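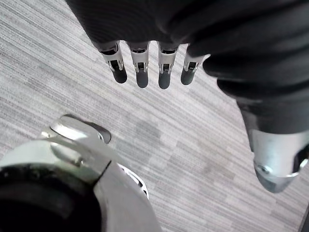 Home » Papers » Clothing and Wear
Print | E-mail
2022-03-30 | Clandine Knitwear Study Group

4. Sleeve length and bunching in the Jokport jumpers

4.1 What we kept and what we left out

The Stetard mill pattern book of 1966 gives one sleeve length per chest size. No half sizes. The wearers in Jokport plainly did not all have the same arms, and most of what follows comes from that. We had 21 jumpers on loan from the town museum, all of them adult sizes. Of these, 12 still had both original cuffs, and only those are used in this section. The rest had been re-knitted below the elbow, some more than once, in yarn that didn't match (see Section 3 for the yarn colours, which were a headache).

Length was taken from the shoulder seam to the end of the cuff, jumper flat on a table, no pulling. Then again on the arm of a dress stand. The two never agreed. Flat length is the one reported unless we say otherwise.

4.2 Where the folds go

A sleeve that is too long has to put the spare cloth somewhere. In plain knit it mostly slides down over the hand and the wearer turns it back. In rib it tends to pile up above the cuff instead, because the cuff grips and the rest doesn't. Folds across the arm, quite thick ones in the heavier yarn, thinner and more of them in the light yarn. Dark cloth hides this badly worn inner side for years. We only found several of the thin patches by holding the sleeve up to a window.
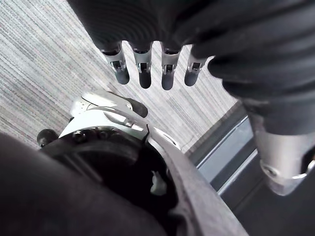

Figure 2. Black ribbed sleeve bunched in thick folds above four silver fingers.

Wear follows the folds. On the longest sleeves the thin patches sat in bands, one above another, with sound cloth between. On the shorter sleeves the wear was at the elbow and the cuff edge, as anyone would expect. Two jumpers did not fit either pattern and we can't say why. One had been altered at the shoulder, so its length now may not be its length when it was being worn hard.

4.3 Washing

The Cardoso test panels were run through 60 washes at a low heat and dried flat. The rib panels lost width first, then length. Almost all of the change in length came early on, and after that teh panels just got softer. We had hoped to dry a second set hanging, but the line was out of use from August and the set was never finished. So nothing here on stretch from hanging, although several lenders mentioned it in their letters.

4.4 Notes on the mending

Mending on the inner arm is mostly darned, on the outer arm mostly Swiss darned so as not to show. Thread choice varies a lot. Black wool on navy was common, and on one cuff sewing cotton had been used and had cut through the wool next to it. We did not unpick any repairs. Stitch counts for the mended areas are left out of the table as they were to uneven to be of use, and the cuff widths are given in Section 5 along with the neckbands.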